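Three weeks of laundry

It is July and my arms are tired in a place where I did not know arms could be tired, just under the elbow. I promised in the last post to write about the data collection, so I will try to do it before I forget the details.

The project is called Narnum. The aim is simple to say: a machine should learn to empty a washing machine and put the clothes in a basket, and later to do the opposite. We do not write the movements by hand. A person does the task many times holding two grippers, the grippers and the cameras record everything, and the learning system gets all of it as examples. We call one example an episode. One episode begins when both grippers are in view of the head camera and finishes when the drum is empty, or when the person gives up and says so aloud. Giving up is allowed. I wrote this rule myself and I am the one who uses it the most.

The target is 2000 episodes. When I wrote the number in the plan in spring it looked modest. Now I know that a good morning gives 93 and a bad one gives much less, and that the bad mornings come together.

What slows us is not the pulling. It is the reset. After every episode the clothes must go back inside, and they must go back differently each time. If I load them always with the same hand, they lie always in the same way, and the system will learn my habit and nothing about laundry. Wenceslao Palma, who shares the shifts with me, found a way that I like. He closes his eyes, takes things from the pile and pushes them in until there is no more pile. I tried to do it with a list of arrangements and it was worse, because I was bored by the list and began to cheat.

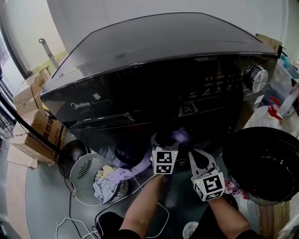
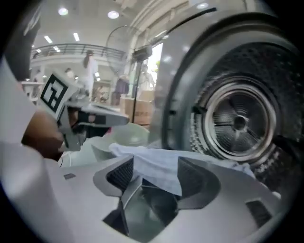
The difficult thing with thin cloth is that you feel nothing. With the bare hand I know at once if I hold one layer or three, and if a sleeve is caught around another sleeve. With the gripper I have only a trigger and my eyes, and my eyes are too far away. In the first days I closed the jaws too strongly on everything. The recordings from those days show a person who is afraid of dropping a shirt. I think we will throw away most of them, though Wenceslao would like to keep them in a separate folder, and we have not finished this discussion.

We also argued about mistakes. Suppose a garment slips and I catch it again. Is this a good example or a dirty one? At Grakudis, where I worked before, all such recordings were deleted, and the trained model was very elegant until the first thing fell down. Then it stood there. So now we keep the slips if the person recovers without putting down a gripper. If the person puts down a gripper, the episode goes out.

About labels I have less to tell. After each session we watch the episodes at double speed and mark the moments of grasping and releasing in Madard, our small annotation tool. It crashes when a file is longer than 13 minutes, so we cut the files before. I have asked for a repair. I also asked last summer.

One practical matter, for anyone who does the same work. Check the clocks of all the devices before you begin, and check them again after lunch. In the second week one gripper was late by nearly half a second and I noticed it only in the evening, when I saw the jaw closing in the video and the number saying it was still open. Nine hours of work between two people, and we could save only the part before the coffee break, when the clocks still agreed.

Next month we take the same grippers to the flat in Medina, where the kitchen is narrow and the person must kneel. I expect the first episodes there to be ugly. My knees are not happy about the plan, but the system has seen only one room until now and I do not trust anything it says about the others.

If somebody has a good exercise for the forearm, please write it in the comments. I have tried the one with the rubber ball.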